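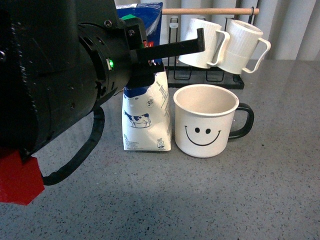 Milk, mug and rack on the breakfast counter at Lamutus.

About us, and about the January fault

Lamutus began with a breakfast. Our founder, Thư Huỳnh, had spent a long while watching her grandfather struggle with the first hour of the day - reaching down a cup, lifting a full carton, pouring it without flooding the worktop - and she felt quite sure that a robot arm could be taught to lend a hand with it. There are six of us now, in two rooms above the old Quách bakery, and we're still working on breakfast. It is a much bigger subject than any of us expected when we signed the lease!

Our robot is called Gito. It works at a stone counter, with ordinary crockery and ordinary shopping, and we teach it to pick things up and put them down again in the places where people want them. We sell to day centres and to small residential homes, and most of our customers have known us since we had nothing to show them but a slide and a plate of biscuits. Because they know us, we thought they should be able to read about our faults on the same page where they read about everything else.

So, the January fault. On 2018-01-30 Gito was running its usual morning set, moving a carton across the counter to stand beside a mug. It closed its gripper on the carton, lifted, and then simply went on closing. The software that decides how hard to squeeze (we call it Fusodano, after a village where Thư once had a very good lunch) had stopped listening to the force sensor and was working from the last number it had been given. That number was from an empty mug, which is a stiff thing and can take a firm hold. A carton can't. The side folded in, the cap came off and we had milk along the counter, down the cupboard fronts and into a drawer of clean tea towels.

The person minding the trial pressed the stop button and the arm stopped. She wasn't hurt, and her hands were well away from the gripper, as our rules say they must be. But we don't take much comfort from the milk being only milk. An arm that can't feel what it is holding mustn't be holding anything, least of all next to somebody who is waiting for their tea, and we treated the whole business as a safety matter from that afternoon.

We took Gito off all customer visits for 15 days. Then we went back through the records of 872 earlier grasps, which was slow and rather dull work, and found 39 in which the force reading had frozen for a moment and come back by itself. None of those had ended in a spill, so none had been looked at. That was our failing much more than the robot's. We had been checking whether the carton arrived and hadn't been checking how it got there.
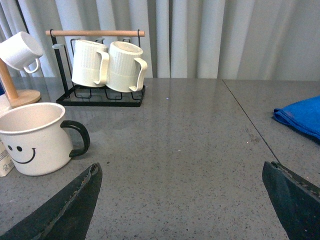

Gito's visits were missed more than I'd have guessed, writes Marjorie from one of our day centres, but I would sooner have a robot that lets go too early than one that hangs on, and I was glad to be told by telephone before I read it anywhere.

We agree with her, and it has shaped what we changed. If the force reading stays the same for longer than it should, the arm now stops where it is, keeps its hold without tightening, and waits for a person. Fusodano no longer carries a number over from one object to the next either. Each grasp starts from the gentlest setting and works up, so Gito has become a little slower at the carton than it used to be - one or two customers have remarked on it, quite kindly, and we have decided to leave it slow.
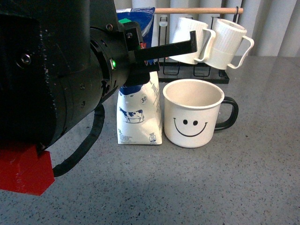
We also changed how we spend our own mornings. Every working day starts with the carton and the mug before anybody moves on to newer things, and whoever runs the set writes down the force readings as well as the result. If a reading looks odd it goes on the board by the kettle and stays there until it has been explained to someone who didn't write the code.

Customers can ask for the full fault report at any time, and we'll gladly sit down and go through it with families too, for as long as they like. You are also very welcome to come and see Gito at work. The stairs are steep, I'm afraid, so do ring first and one of us will come down and let you in by the side door, where there's a goods lift. Mornings are best.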